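Spring at the Cho Building: the gallery

Hello again from Grerkville! It's been a busy few months up here and I've finally sat down to put the new gallery page together. Those of you who only know the upper rooms from the old stairwell photos are in for a treat, as the place has changed a great deal and (I think) all of it for the better.

A bit of background for new readers. The Cho Building started out as the offices of Lallell, who made drawing instruments, and it stood half let and half forgotten until the present lot of us moved in. There are 427 square metres across 2 floors, which sounds enormous until you try to find somewhere to keep the spare chairs. Dong-geon Woo drew up the new layout and did most of the arguing with the joiners, and he has my thanks for both. His plan was to let the daylight run as far into the rooms as it could, with glass wherever we'd otherwise have put up a wall, and blinds for when the sun gets round to our side in the afternoon.

I was against the glass to begin with. I thought we'd feel like fish! Now I'd fight anyone who tried to take it away. You get a bit of window from nearly everywhere, and on a grey April morning that makes more difference than any amount of paint.

The ceilings were the other big debate. We had a quote for a suspended one, tiles and all, and turned it down. The pipes stayed where they were and went white along with everything else, and the money went on better lighting. It took almost 210 hours of evenings to get the painting done, and my neck has only just forgiven me. The long lamps came from Medus and they're lovely and even to work under – no more dark corner by the shelves.

Still to come are the kitchenette (the tap has been ordered, the wrong tap has arrived, the right tap has been ordered) and the back stairs, which want a new handrail before I'll let anyone near them with a tray of tea. I'll add those as they're finished. If you have any old pictures of the building from the Lallell days, do send them in, I'd love to see how the rooms were laid out! 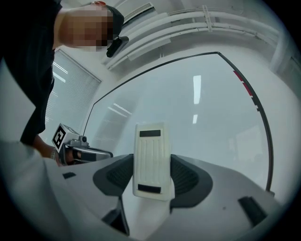 White blinds with the daylight behind them, ceiling lights caught in the big glass panel, and the white pipes running overhead. Black cap and shirt by the window side.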